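**From the Drakside Residents' Newsletter – August 12, 2023**

## The Folding Question

Every June the laundry room at Drakside fills up with opinions, and by August the opinions have moved upstairs into people's bedrooms. This summer's subject was trousers. More exactly, it was whether trousers should be hung, rolled, or folded, and whether anyone who rolls them should be allowed to vote in building matters.

It began with the closets. Those of you on the courtyard side will know that the closets there were designed for a person with one coat. The rail takes about as many hangers as you can hold in one hand, and after that you are storing clothes on a chair. I have lived with the chair for 15 years. It's a good chair. I have never sat in it.

So when Ildikó Gulyás put up a notice in the lobby offering a folding evening, "bring your own pile," I brought my own pile. I had hoped to be anonymous in a crowd. The crowd was modest, and my pile was the largest one there by some distance, a fact that was remarked upon.

Ildikó worked for years in the linen department at Grolska, the old hotel by the station, and she folds the way other people shuffle cards. Her position on trousers is firm. They get folded, they get folded on a bed, and they get folded before you sit down with a cup of tea. A table is too narrow. An ironing board is for ironing. The floor she declined to discuss.

The method, as far as I managed to write it down:

- Empty the pockets. (I found a bus ticket, a button, and the receipt for the chair.)
- Lay the trousers flat, one leg over the other, seams together.
- Pull the crotch point in so the edge runs straight. She calls this "tucking the beak" and will not take questions on it.
- Smooth from the waistband down with the flat of your hand. Do not pat. Patting does nothing.
- Fold the hem up to just short of the waistband, then in half again.
- Square the edges before the pile grows, because you won't do it afterward.

There was some debate at step five. The Lado method, named for the brand of drawer organizer half the third floor bought last winter, calls for folding in thirds so the trousers will stand upright like files. Ildikó has heard of it. She said that if a person wants to look at trousers in a filing cabinet, that is between them and their employer. The third floor took this better than I expected, though one or two of them have since been seen folding in halves with the door closed.

Dark fabric came up as its own topic. Navy and black should be folded inside out if you own a cat, and in daylight if you own both colors, so that you find out now which is which and not at a funeral. I went home and discovered that what I'd thought were two pairs of black trousers were one black, one navy. I have been wearing them interchangeably, and I'd like to apologize to my niece about the wedding.

The other lesson was about bedspreads. Ildikó likes a busy one underneath, the more scrollwork the better. On a plain cover, she says, a dark sock can sit there all afternoon in full view, but against a pattern you notice the shape that doesn't belong. I pass this on without having tested it. My own bedspread is beige, and I am still missing a sock.

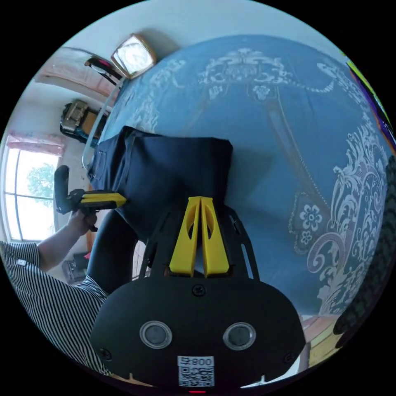
*Navy trousers over the blue bedspread, with one leg yet to be persuaded.*

A few practical notes from the evening. The Dağdelen shop on the corner sells shelf dividers for 2 dollars each, and they do stop a stack from leaning into the sweaters. Cedar blocks are fine but need sanding now and then, which came as news to everyone in the room who owned cedar blocks. Anything that hasn't been worn since the last folding evening can go in the donation bin by the mailboxes, provided it's clean. The bin is not for hangers. It has had roughly 200 hangers in it since spring and would like a rest.

As for my own pile, it came home in the same bag it left in, but flatter. The trousers are now in the second drawer, the shirts are on the rail, and the chair is visible down to the seat. I sat in it last night to write this. It's less comfortable than I'd been led to believe by the receipt, which says I paid 149 for it.

Ildikó is willing to do another evening if there's interest, on fitted sheets this time. There's a sign-up page next to the mailboxes. Bring your own sheet, and if it's currently in a ball, bring it in the ball.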